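비닐은 어디에서 와서 어디로 갈까요?
어린이 궁금증 교실 · 글 렘렘 체가예

어린이 여러분, 오늘은 아주 얇고 아주 가벼운 친구 이야기를 해 보려고 해요. 과자를 뜯을 때 바스락, 시장에서 귤을 담을 때 사르륵 소리를 내는 친구, 바로 비닐이에요. 너무 흔해서 이름을 불러 줄 일도 별로 없지요? 그런데 이 친구의 고향을 따라가 보면 정말 멀고도 오래된 이야기가 나온답니다. 조금 길지만 간식 하나 옆에 두고 천천히 읽어 보세요.

먼저 이름부터 이야기할게요. 우리가 흔히 "비닐봉지"라고 부르는 것은 대부분 폴리에틸렌이라는 플라스틱으로 만들어요. 이름이 참 길지요. "폴리"는 많다는 뜻이고, "에틸렌"은 아주 작은 알갱이의 이름이에요. 그러니까 폴리에틸렌은 에틸렌이 많이 많이 이어져 있다는 뜻이에요. 클립을 하나씩 걸어서 긴 사슬을 만들어 본 적이 있나요? 클립 하나가 에틸렌이라면, 기다란 클립 사슬이 폴리에틸렌이에요. 물론 진짜 에틸렌은 너무너무 작아서 돋보기로도 볼 수 없어요.

그럼 에틸렌은 어디에서 올까요? 많은 경우 땅속 깊은 곳에서 꺼낸 석유나 천연가스에서 얻어요. 석유는 아주 먼 옛날 바다에 살던 작은 생물들이 진흙 밑에 쌓이고, 그 위에 또 흙이 쌓이고, 오래오래 눌리고 데워져서 생긴 거예요. 제가 초등학교에서 이 이야기를 했더니 아세나케치라는 친구가 "그럼 봉지가 할머니보다 나이가 많아요?" 하고 물었어요. 재료의 나이로 따지면 그렇다고 할 수 있지요! 할머니의 할머니의 할머니보다도 훨씬 많아요.

이제 얇은 막을 만드는 방법을 알아볼까요? 공장에는 쌀알처럼 생긴 플라스틱 알갱이가 들어와요. 이 알갱이를 뜨겁게 녹인 다음, 동그란 고리 모양의 틈으로 밀어내면서 안쪽에 공기를 후우 불어 넣어요. 그러면 플라스틱이 커다란 풍선처럼 부풀어 오르면서 위로 길게 올라가요. 비눗방울을 불 때와 조금 닮았지요. 다만 이 풍선은 끝이 둥글게 닫히지 않고 긴 대롱처럼 계속 이어져요. 이 대롱이 식으면 납작하게 눌러서 둘둘 말아 둔답니다.

제가 찾아갔던 후크우드 마을의 작은 봉지 공장에서는 이 플라스틱 대롱이 천장 가까이까지 올라가 있었어요. 기계를 돌보시는 홀리스 그린버그 아저씨가 큰 소리로 설명해 주셨는데, 기계 소리가 어찌나 큰지 절반은 손짓으로 알아들었어요. 그날은 기계 한 대에서 봉지 2256장이 나왔다고 해요. 제가 공책에 숫자를 적었더니 아저씨가 한 번 더 들여다보고 고개를 끄덕여 주셨지요.

납작해진 대롱은 이제 봉지가 될 차례예요. 아래쪽을 뜨거운 막대로 꾹 눌러 붙이고, 위쪽은 싹둑 잘라 입구를 만들어요. 풀도 실도 쓰지 않아요. 플라스틱은 열을 받으면 녹았다가 식으면서 다시 굳으니까, 두 겹이 저절로 한 몸이 되는 거예요. 색깔을 넣고 싶으면 처음에 알갱이를 녹일 때 색깔 알갱이를 조금 섞어 줘요. 많이 넣으면 속이 보이지 않고, 조금만 넣으면 연한 색이 돌면서도 빛이 비쳐요.

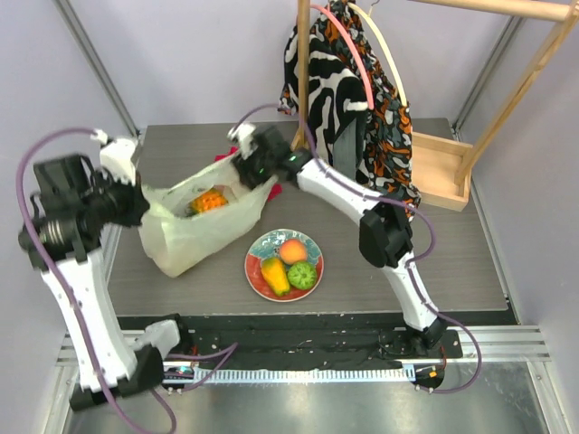
입구를 벌린 연한 초록색 봉지. 빛이 비치는 얇은 막이에요.

봉지가 이렇게 얇은데도 물건을 담을 수 있는 까닭은 아까 말한 클립 사슬 덕분이에요. 긴 사슬들이 삶은 국수처럼 서로 엉켜 있어서, 잡아당기면 금방 끊어지는 대신 조금씩 늘어나요. 못 쓰는 봉지가 있으면 어른과 함께 작은 조각을 잘라서 양쪽으로 천천히 당겨 보세요. 가운데가 가늘어지면서 색이 뿌옇게 변하는 봉지도 있을 거예요. 엉켜 있던 사슬들이 한쪽 방향으로 줄을 서는 중이랍니다. 가로로도 당겨 보고 세로로도 당겨 보면 느낌이 다를 수 있어요. 어느 쪽이 더 잘 늘어나는지 공책에 적어 두면 훌륭한 실험 기록이 되지요. 한 가지 꼭 지킬 약속이 있어요. 봉지를 머리에 쓰거나 얼굴에 대면 절대로 안 돼요!

그런데 과자 봉지는 조금 달라요. 겉으로 보면 한 장 같지만 여러 겹이 꼭 붙어 있는 것이 많아요. 한 겹은 그림을 예쁘게 담고, 한 겹은 공기와 습기를 막고, 가장 안쪽 겹은 열을 받으면 서로 붙는 일을 맡아요. 그림은 보통 투명한 막의 안쪽 면에 인쇄해요. 그래야 손으로 문질러도 그림이 잘 벗겨지지 않거든요. 물감 여러 개를 차례로 찍어 나가는데, 색마다 자리가 조금만 어긋나도 글씨가 두 겹으로 보이기 때문에 인쇄하는 분들은 눈을 떼지 못한대요.
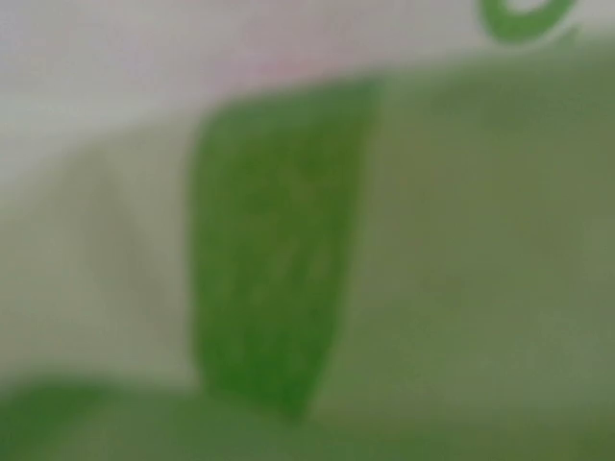
비닐 포장에 초록색 같은 넓은 색은 어떻게 칠하나요?
붓으로 칠하지 않고, 잉크를 묻힌 커다란 원통을 굴려서 찍어요. 긴 막이 원통 사이를 지나가는 동안 색이 하나씩 차례로 올라간답니다.

자, 이제 다 쓴 비닐이 어디로 가는지 이야기할 차례예요. 비닐은 땅에 묻어도 나뭇잎처럼 금방 흙이 되지 않아요. 바람에 날려 강과 바다로 가면 동물들이 먹이인 줄 알고 삼키기도 하고요. 그래서 깨끗한 비닐은 따로 모으는 것이 좋아요. 모은 비닐은 종류를 나누고, 씻고, 잘게 부수고, 다시 녹여서 새 알갱이로 만들어요. 그 알갱이가 화분이 되기도 하고, 또 다른 봉지가 되기도 해요. 아까 말한 여러 겹 비닐은 겹마다 재료가 다를 때가 있어서 재활용하기가 더 까다롭답니다.

집에서 할 수 있는 일도 있어요. 음식이 묻은 비닐은 어른과 함께 살살 헹구고 말려 주세요. 딱지처럼 꼭꼭 접지 말고 펼친 채로 모으면 종류를 나누기가 쉬워요. 모으는 방법은 동네마다 조금씩 다르니까 우리 동네의 안내문도 한번 찾아보고요. 브로두덴 초등학교 친구들은 지난 8월에 봉지를 다시 쓰는 놀이를 했는데, 옴프라카시는 같은 봉지를 48번이나 썼다고 편지를 보내 왔어요. 손잡이가 늘어나서 이제는 색연필 주머니로 쓰고 있대요.

다음 시간에는 종이봉투 이야기를 들려줄게요. 그때까지 궁금한 것이 생기면 공책에 적어 두었다가 선생님이나 가족과 함께 이야기해 보세요.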